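# Speaker notes: open day at Stateo, the hand-held gripper station
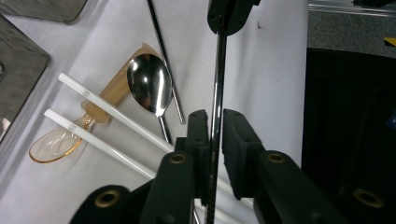

Slide 1. Start with why we went. We have a sorting line at Dindard that handles returned kitchenware, and most of it is still picked by hand. Stateo held an open day in March and said visitors could try the tools themselves, so two of us drove over. The station I want to talk about was a white table with ordinary utensils on it: a pair of white chopsticks, a polished steel spoon, a see-through amber spoon. You hold the gripper, you close it on something, you move it. The black pads at the ends of the fingers are flat and face each other, and on our line that matters for anything round or thin.

(Pause. Ask who in the room has picked cutlery on the line. Expect most hands.)

Slide 2. How the day was set up. Doors at 9:00, short welcome, then groups of 4 going from station to station. We got 27 minutes at the gripper table, which was more than at any other stop. Staff from Grollura ran the demonstration and let people make mistakes. They told us to try the spoons first and leave the chopsticks for later. Good advice. My first few tries with a chopstick went nowhere. I was coming in too high and closing too early.

Slide 3. What I learned from holding it.

- Your wrist gets tired before your hand does. Plan for breaks.
- Shiny metal and clear material are separate problems. The staff said both are hard for a camera, for different reasons, and they want plenty of each in their recordings.
- Two thin things lying side by side are harder than one. You have to choose which one you're going for before you move.

Slide 4. The numbers. Grollura asks a new operator to do 100 practice picks before anything gets kept. At our pace that would be about two hours. Nobody from our side finished the set on the day. I did ask how many of the kept picks are failures and was told they keep some on purpose. I don't have a figure, so don't quote one if it comes up in questions.

Slide 5. What it means for us. The Yatsenko trial starts with bowls and cups. I would like to move flatware up the list, even if it's only spoons. We would need a clear table, one trained person per shift and a box of mixed utensils from the returns cage.

(If short on time, skip slide 6.)

Slide 6. Open questions for Stateo:

- Can the pads be swapped, and how long does that take?
- Who owns recordings made on our floor?
- Is there a left-handed way of holding it?

Then take questions. Sign-up sheet for the next visit is by the door.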